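Folding knits to a fixed width: board or no board?
Forum: Laundry and Linen > Folding and storage

Warkley
Posted 8/16/20
Trying to get red knitwear to fold to a consistent width for shelf storage. Sides go in first, then the hem comes up to the neck. I work on a table covered with a printed sheet, white with black fern outlines.
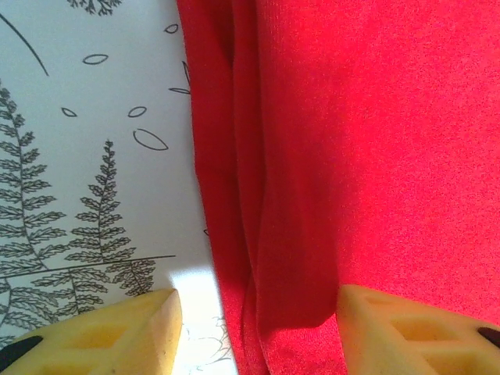
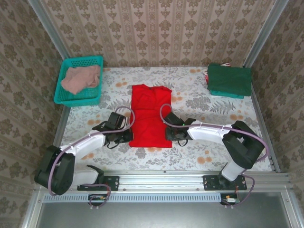
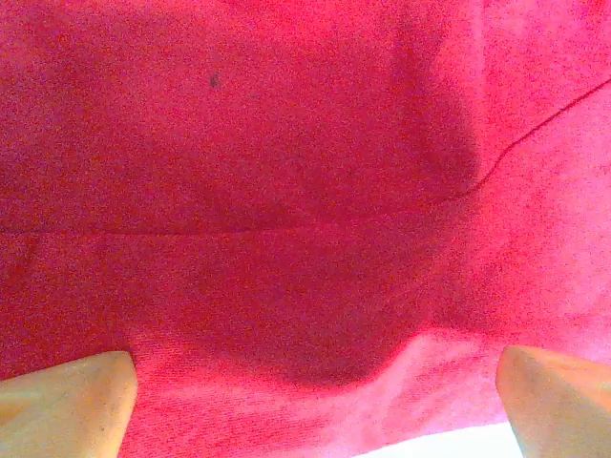

The sides I can get fairly straight. The neck end is the problem. The corners stand up and the edge dips between them, so the final fold never sits square. Does a folding board fix this?

Takeo
No. A board sets the width and does nothing for the neckline. Smooth from the hem upwards before the second side goes in, and pull the shoulders level by hand.

nazanin_h
Disagree with Takeo. I used a board for 2 years in a shop stockroom and the shoulders came out level if the collar was lined up with the top edge. Skip that step and you get what Warkley has.
Nazanin Hassanpour

Takeo
Shop stock is new and pressed. Worn knits stretch at the shoulder.

Ramalho
Fold in 3 from the hem instead of in half. The neck end finishes inside and its shape stops mattering. Thicker stack, though.

Warkley
Shelf clearance is tight, but I can try it on the thinner ones. What is the Drelel board like on fluffy fabric?

nazanin_h
Slippery. Mine needed a strip of shelf liner down the middle panel. I would also change the sheet for a plain one, as a printed line that isn't parallel to the table edge will pull your eye off.

Ramalho
The sheet is fine. Use a ruler.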